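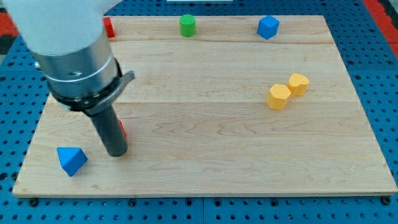
2 min read

Cudell Maple Work Board

The Cudell is a plain rectangular board in light maple, made up from wide planks. It goes on top of a bench, a table or a perforated panel and gives you a flat wooden surface to set things down on. We sell it to schools, workshops and people who want a decent board for sorting, stacking and laying out small parts.

The seams between the planks stay visible. We don't fill or stain them, and the grain is left to show. Some boards have a fine wavy figure in one area and almost none in another. If you order a pair they will not match, so please don't send one back for that.

Size and weight
The board is 60 cm long and 52 cm wide. Thickness is 2 cm. It ships flat in a single carton, item number 412.

Finish
One coat of clear oil, sanded lightly by hand before packing. The oil darkens a little over the first few months – more so near a window. There is no varnish, so a scratch can be sanded out and oiled over at home.

Using it with blocks and cylinders
Painted blocks and cylinders in red or green are easy to pick out against the pale wood. Flat-bottomed pieces stand upright on it without trouble. Blocks are not included. The Savex painted set is listed separately and comes in its own box.

On a pegboard
The board simply rests on the surface. It has no pegs, feet or screw holes, and it can be turned or moved whenever you like. Small rubber dots for the underside can be added at checkout. Asmaa Ezzat in our packing room puts them in a paper envelope taped inside the lid, so check there before you throw the carton out.

Care
Wipe with a damp cloth and dry it right away. Don't soak it and don't lean it against a radiator. Oil once a year, or when the wood starts to look chalky.

Orders
Boards are made in batches at Drestholm. The next batch is due in January. For custom sizes write to Nuno Loureiro in sales and give the length and width you need in centimeters.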